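Une salle de jeux pour les enfants ouvre à l'étage de l'ancienne filature Manninen

L'ancienne filature Manninen retrouve de la vie. Depuis le mois de mars, le premier étage du bâtiment accueille une salle de jeux et de prêt de jouets, ouverte aux familles de la commune et des villages voisins. L'endroit était fermé depuis le départ de l'entreprise Fikutex, qui fabriquait là du linge de maison et qui a transféré ses machines dans une autre région.

Le projet porte le nom de Trutitgate, un mot inventé par les enfants de l'école pendant un atelier d'écriture. Les adultes avaient proposé des noms plus sérieux, mais c'est celui des enfants qui a été peint sur la porte. Il est conduit par Hussam Geagea, ancien contremaître de la filature, qui connaît chaque couloir de la maison et qui habite encore dans la rue derrière la cour.

« Quand l'usine a fermé, j'ai gardé longtemps dans la tête le bruit des métiers, raconte-t-il. Maintenant j'entends les enfants par la fenêtre, et cela me plaît beaucoup. Je ne dis pas que cela remplace les emplois. Mais un bâtiment vide, au milieu d'un quartier, c'est triste pour tout le monde. »

Les travaux ont duré plus longtemps que prévu. Il a fallu refaire l'électricité, changer les fenêtres du côté nord et installer un escalier de secours, que la commission de sécurité demandait avant toute ouverture au public. Le sol en bois a été conservé. On y voit encore, près du mur du fond, les traces des anciennes machines, et les enfants s'en servent déjà pour jouer à la marelle. La menuiserie Nekex, installée au rez-de-chaussée, a construit les étagères et les bancs. Elle occupe la partie gauche du bâtiment et a prêté aussi sa remise pour stocker le matériel pendant le chantier.

La salle propose 200 jouets et jeux de société, que les familles peuvent utiliser sur place ou emporter à la maison pour trois semaines. Une grande partie vient de dons. Les jeux ont été triés et nettoyés pendant l'hiver, et ceux auxquels il manquait des pièces ont été mis de côté pour l'atelier de réparation, qui commencera plus tard dans l'année. Les parents qui savent coudre, coller ou sculpter un petit pion sont les bienvenus.

L'inscription coûte 5 euros par famille et par an. Ce prix a été discuté longuement avec la mairie, qui souhaitait au début la gratuité complète. Une participation modeste a été finalement retenue, afin de remplacer les jeux abîmés sans demander chaque fois une nouvelle subvention. Les familles qui ne peuvent pas payer sont invitées à en parler simplement à l'accueil, et leur inscription sera faite quand même.

À ce jour, 42 familles sont inscrites. Certaines viennent d'assez loin, car le bus s'arrête devant la cour et le trajet depuis la gare est court. Une mère de deux garçons, rencontrée dans l'escalier avec un grand sac de jeux sous le bras, se réjouit surtout pour les après-midi de pluie : « Chez nous l'appartement est petit, et les enfants tournent en rond. Ici ils ont la place, et moi je peux parler avec d'autres parents. » Elle regrette seulement que la salle ne soit pas ouverte pendant la matinée.

Les plus petits ont leur propre coin, avec des tapis et des objets simples à prendre dans la main, à empiler ou à ranger. L'équipe a choisi de limiter les jouets électroniques. Les grands, eux, se retrouvent plutôt autour des jeux de stratégie, et une table leur est réservée en fin d'après-midi.
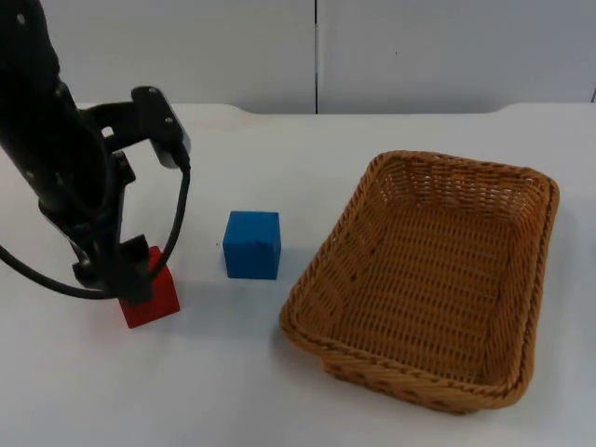 Cubes de couleur et panier en osier.

Tout n'est pas encore terminé. Le chauffage reste faible dans la pièce du fond, et il est conseillé de garder un pull. L'ascenseur, promis par la mairie, attend toujours une décision sur son financement – pour le moment, les poussettes doivent rester au rez-de-chaussée, dans un local fermé à clé. Les personnes qui ont des difficultés pour monter peuvent appeler avant leur visite : on leur descend alors les jeux choisis dans le catalogue.

Hussam Geagea pense déjà à la suite. Il voudrait ouvrir au deuxième étage une petite exposition sur l'histoire de la filature, avec des échantillons de tissu et des photographies prêtées par les anciens ouvriers. Plusieurs d'entre eux ont déjà apporté des cartons. « Les gens ont gardé beaucoup de choses dans leurs greniers, explique-t-il. Il faut les recueillir maintenant, pendant que quelqu'un peut encore mettre un nom sur les visages. »

La salle est ouverte l'après-midi à partir de 14 heures, entrée par la cour. Les dons de jeux complets et en bon état sont acceptés à l'accueil pendant les heures d'ouverture. Merci de ne pas déposer de sacs devant la porte.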